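Can a Machine Tidy the Desk Yet? Notes From an Open Day in Elamville

For three years my wife asks me when a robot will put away the things I leave on the table. I had no good answer, so when Pretex opened its workshop in Elamville to visitors in July, I took the early bus and went to look.

The workshop is on the second floor, above a store for bathroom tiles. At the door they gave me a paper badge and a sheet with the program. I was in the group of 11:30, and our first stop was the small chores: cards, pencils, the things that gather near a telephone.
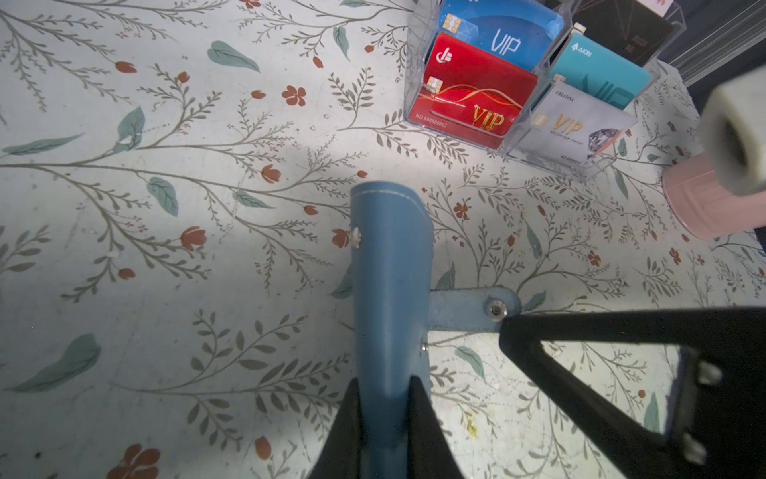 By Sivaprasad Murthy
Sep 11, 2023
Filed under: Visits

I had expected a kitchen, with a sink and dirty plates. The task was much smaller than that. A clear acrylic holder stands on a flowered tablecloth, with plastic cards in its compartments, and the machine must handle the cards. Most of them say VIP in big letters, like the cards a hotel or a beauty salon gives to its customers.

A card looks like an easy thing. Try it yourself with thick winter gloves. When it lies flat there is no edge to take hold of, and in a holder it stands close to its neighbors. Our guide, a patient young woman named Rajan, said that a glossy card is also difficult for the cameras, because the light jumps on it. I had not thought of this before. At home I only think about where I have put the card.

I asked her how often it goes well. She told me that on their best day they had 77 good tries in a row, and on the next day, with the same program, the machine could not pass 51. She did not know the reason yet. I liked this answer more than the brochure, which says "ready for every home."
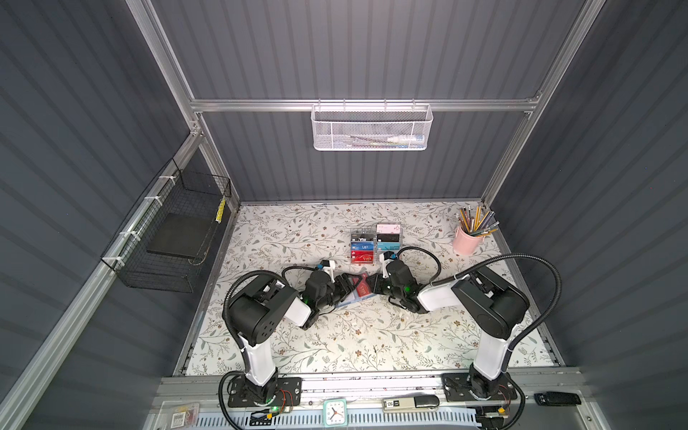
With 2 arms the work becomes more interesting to me. A person who sorts cards uses both hands and does not notice it: one hand holds, the other turns or pulls. For the machines, each of these small agreements must be learned. The two grippers come very near to each other over the cloth, and I was a little nervous, as when two waiters meet in a narrow door.

The other visitors were less patient than me. A man who runs a packing shop called Brenudano wanted to know if he could have such arms for filling sample boxes, 500 boxes in a shift. Rajan told him no, not this year. For one box, always in the same place, perhaps – but his boxes change every week.

So, my opinion after one visit. For a shop floor with few kinds of objects, I think it is near. For my table, with keys, old bills and a half-eaten biscuit, I would still wait. My wife has read this far and says that I can start with the bills tonight.

The open day is free, but you must write to them before you come. The stairs are steep and there is no elevator.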